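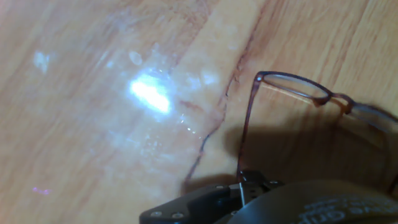
1. What we looked at

Second-hand timber tables in Umusar and why some sell in a day and some sit there till the seller gives up. Group of two. Started in March, written up in April, mostly the night before. Question was: does the finish matter more than the price? We thought price. Wrong-ish.

2. Where the numbers came from

Online listings, local only, 547 of them. Went into one spreadsheet (called Stan, don't ask). Columns for asking price, size, finish as the seller described it, days up, sold or not. Threw out anything with no dimensions. Also threw out outdoor settings, different market altogether.

Then a short survey for people who had bought or sold a table in the last year. 191 replies. Handed out at the library and the Saturday-type market behind the oval, plus a link in the school newsletter. Should of asked for age groups, forgot, can't fix it now.

3. Finish

Sellers use words very loosely. "Oiled" sometimes meant waxed. "Lacquered" and "varnished" got swapped all the time so we lumped them together as gloss. Matte was its own group. Gloss is hard to judge from a listing anyway, a bright patch of light on it and the grain just washes out, so buyers ask for more photos and the seller gets sick of answering.
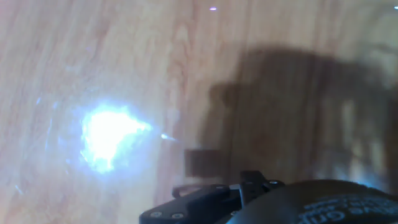 One seller wrote that she had dropped her price twice before anyone even came to look, and that every message she got was about scratches and none about the money. A lot of the comments went this way. Condition first, then whether it fits in the car, then price.

Gloss tables stayed up longer than matte ones in our sheet. Pine was the exception, went quickly whatever was on it. Could be becuase it is light to carry.

4. Refinishing costs

Priced up doing a six-seater at home. Two products, Baltell hard oil and Finier clear varnish, both from the hardware shop on the main street. The oil needs fewer tools. The varnish needs sanding between coats and somewhere with no dust, so not our garage. Sandpaper cost more than we budgeted. Of the sellers who answered, 33 had refinished before selling and most of those said they wouldn't bother again. Too many hours for what they got back.
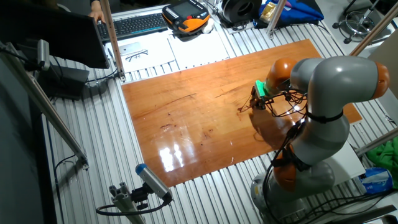

5. Problems with the project

- "Days up" is unreliable, people relist the same table to get it back to the top
- sold prices not known, only asking prices
- survey leans towards people who go to the market
- colour column was a mess (honey, natural, light oak, "normal") and got dropped

6. If we had more time

Ring the sellers in the relisted group. Split gloss into old and recently redone. Compare with chairs, which seem to follow different rules. Full table of results is in the appendix, graph 2 still has the wrong label on the bottom axis.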